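Hello, and thanks for stopping by. You've landed on the notes for **Vekulel Cupboards**, a small set of teleoperated demonstrations recorded in simulation by the group at Tatutthorpe. Mareike Heitmann looks after it, and she is happy to hear from anyone who puts it to use (or who finds something odd in it, which is just as welcome!).

## What's in it

The set holds 31 demonstrations of reaching into kitchen-style storage and working close to the surfaces there. All of them were driven by a person holding a hand controller, with the simulated arm following along. There are 5 cabinet layouts, and altogether the episodes come to more than 3000 time steps. Each step carries the wrist camera colour view, the joint positions, the gripper opening and the command the operator sent.

We kept the look of the furniture plain on purpose. The Garba layout, for instance, pairs oak-coloured boards with white surfaces and leaves off handles and hinges altogether, so a policy can't lean on a shiny knob to work out where it is. What it does have to cope with is light. The shelf throws a wide, soft grey shadow across the back of the compartment floor, and there is a bright patch of glare over on the left that our first depth estimator had a terrible time with.
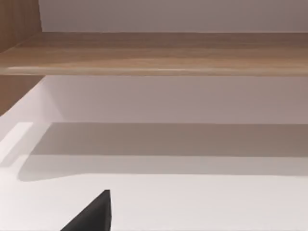

## How the demonstrations were made

Four operators took turns, most of them on Thursday afternoons once the good workstation was free. Everyone got a practice run in each layout before recording, and we'd suggest you do the same if you're adding your own. It takes a little while to get used to judging distance from the wrist view, particularly when only the tip of a finger is showing against a pale floor.

Operators were asked to:

- move at whatever speed felt comfortable
- pause briefly before going in under a shelf
- carry on after a light bump, and leave the bump in the recording

That last one surprises people. We like having the small recoveries in there, and Rirnard (our playback tool) marks them in a different colour on the timeline.

## Known quirks

- The colour images are lightly compressed, so you may notice some blockiness along shadow edges and in the wood grain.
- In the Garba layout the gripper casts no visible shadow on the floor in some views. If your method depends on contact shadows, try another layout first.
- Gripper opening is stored in metres, but the older playback scripts label it as centimetres. Mareike has a fix on her list for November.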